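Folding towels: the things people keep asking me

I fold a lot of towels. Two of us run the linen side of a small guest house in Welville, and ever since I put my notes up here the same questions have been landing in my inbox, so I've gathered them all on one page. If yours isn't here, write to me and I'll probably add it (I'm slow, but I do get there!).

Do I really need a table?

You don't need one, but I'd never go back. I folded on the bed for years and the mattress sinks under your hands, so every crease wanders off. A smooth table at hip height lets the cloth slide when you want it to and stay put when you don't. Mine is an Ikberg, bought second-hand, and the only thing I check for these days is rounded corners. Square ones snag terry loops something dreadful.

What's the first thing you do with a towel that comes out in a heap?

Find two corners on the same short side. That's it. Don't smooth anything yet, don't tug at the middle, just get those two corners and pull them gently apart until the edge between them goes straight. The rest of the towel mostly follows along behind.

My first fold always comes out with a triangle sticking out. Why?

Ah, the flap! You've picked up one corner from the top layer and one from the bottom, or the towel was lying at a slant when you started. Open it up again. I know it's tempting to tuck the triangle under and carry on, and I've done it plenty of times when the breakfast bell was going, but it makes a lump you'll see from the doorway once the pile's on the shelf.

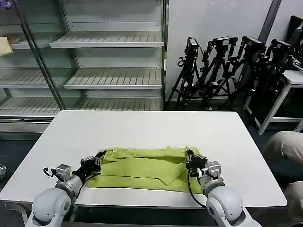

The other thing that helps is keeping one hand flat on the cloth while the other one does the moving. If both hands lift at once, the whole lot shifts and you're back where you began.

Thirds or halves?

Thirds lengthways for bath towels, then in half, then in half again. Hand towels I just halve twice. Ya-wen Tsai wrote in to say she rolls hers, and I did try it for most of November, but my rolls kept unrolling on the top shelf and I gave up.

How big should the finished towel be?

Measure your shelf, not your towel. My shelves are 30 cm deep so I fold to a shade under that, with the rounded edge facing out.

Do coloured towels fold differently from white ones?

No, though the bright ones show creases more, to my eye anyway. Lime green is the worst offender! Give it a good shake by the short end before you lay it down.

Can I iron them first?

Please don't. It squashes the pile and they stop drying anybody.

Which towels do you buy?

Livari, mostly, in the middle weight. The thick ones feel lovely in the shop, but folded in thirds they're like a loaf of bread and I can't get a decent stack on the shelf.

How long does a basketful take you?

Depends who's talking to me. Our full set is 52 towels, and with the radio on I can get through it before my tea's gone cold, if it's a big mug.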